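**Status: sold with conditions. Read the fault section before ordering.**

# Ruvavent needle gripper, refurbished

We took 2 of these back from customers last year and have been arguing about them since. Kaslow, who build the Ruvavent, call the problem a "hold state advisory." We call it letting go of a needle when the software says it's being held. The unit on this page has been serviced, has new firmware on it, and is offered for bench and training use only. Please don't ask us to quote it for anything else.

## What went wrong

The gripper decides whether it has hold of something by reading motor current. If the current stays above a set level, the status light stays green and the controller reports HOLD. On a thick object that works fine. On a curved suture needle it's a poor test, since the jaws can close on each other with the needle resting to one side and still draw enough current to pass.

The first unit dropped a needle onto a practice pad while reporting HOLD. The customer's log shows HOLD for the entire run, including the part where the needle was on the pad. The second did the reverse: it kept its grip after a release command and pulled a finished stitch open when the arm backed away. Kaslow's reply was that both customers had worn jaw pads. One of them did. The other unit had 319 cycles on it, against a rated pad life of 4000, and we don't accept that as wear.

## What Kaslow changed

Firmware dated 28 October 2018 adds a second check on jaw position. If the jaws close further than expected for the needle size you entered, the controller should stop and report EMPTY. Note the "should." You have to enter the needle size by hand, and if you leave it at the default the check does nothing at all. There's no warning on the screen to tell you so.

The release fault is handled with a retry: open, pause, open again. We have no evidence it fixes the cause. Kaslow haven't said what the cause is.

## What we tested

We ran 827 pick-and-release cycles with the needle size entered correctly. No false HOLD, no failed release. With the size left at default we got a false HOLD on the first afternoon and stopped there.

Plain picking is easy on a gripper. Thread is harder, so we also ran it on a suture pad, where a length of thread can end up strung between the gripper and a needle driver and tug on both. The brochure figures come from bare needles, and we'd ignore them. 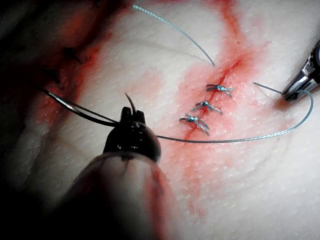

## Conditions of sale

- Practice pads and bench work only. No live tissue of any kind.
- Firmware must stay at the supplied version or later. If you roll it back, the return period ends.
- Enter the needle size at every start-up. It isn't saved when the power goes off.
- Keep the emergency stop within reach of a person who is looking at the jaws, and don't let them rely on the status light.
- Treat any HOLD reading as unconfirmed until you've checked by eye.

## In the box

Gripper, controller, power supply, one set of new jaw pads, printed copy of the Kaslow advisory, our own test log. The Bruvus wrist adapter is sold separately. The Østergaard adapter fits but blocks the status light, and given what the light is worth we've stopped counting that as a drawback.

Returns accepted until the end of November, opened or not.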